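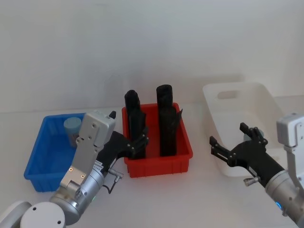

Rear axle, 26 May 2026

Pulled the rear axle again. The Adico bearing on the left side had walked 5 mm toward the sprocket, so the chain was running at an angle. Refitted it with a new set screw and a dab of threadlocker. Chain is 60 links now. Yi-chun Tam wants to try the Semum hubs before we cut a second axle. Fine by me, but the keyway has to match. 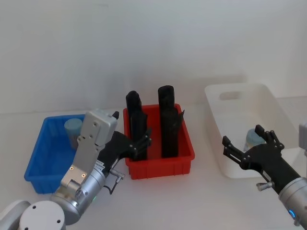

Blue, red and white bins on the table.

To do: check brake caliper clearance, ask Chathurika about the 392 mm spacer tube.

Recent entries
Motor mount, second try
Steering rod ends
Landivero battery box
April parts order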